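Re: Moving my mother-in-law's kitchen – what do I keep?

deolinda_c
Posted 27/10/2024
Hi all! We're helping my mother-in-law move to a smaller place in Trumlow, and her kitchen is, well, forty years of kitchen. I have two cabinets to fill and over 40 boxes in the hallway. Where would you start? She would keep every lid if I let her.

ychliao
Start with whatever she cooks on a normal weeknight and put that in the cabinets first. The rest can wait in the garage. We did my dad's place in August and I wish we'd been tougher on the first day.

Yupin R
I have to disagree a little, Yung-ching. Tough is fine when it's your own stuff, but my aunt never forgave us for the rice pot. Let her pick 10 things before anyone else touches a box, even if they're silly things.

ychliao
Fair, but 10 silly things is half a cabinet!

Yupin R
Then it's half a cabinet, dear. She has to live there.

hsinyi_chung
I'm with Yupin on this one. When we moved my grandmother I sat down with her and a pot of tea and we went one box at a time, and yes, it was slow, but I heard so many stories I'd never heard before – who gave her which bowl, which cousin broke the other five.

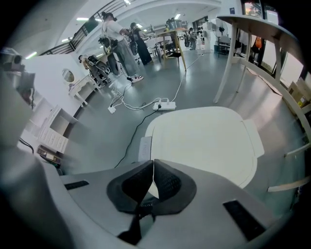 She let go of far more than I expected once she'd told me about it. So bring tea, and maybe some cookies.

deolinda_c
Oh, I love that. Tea it is. The lids are still going, though.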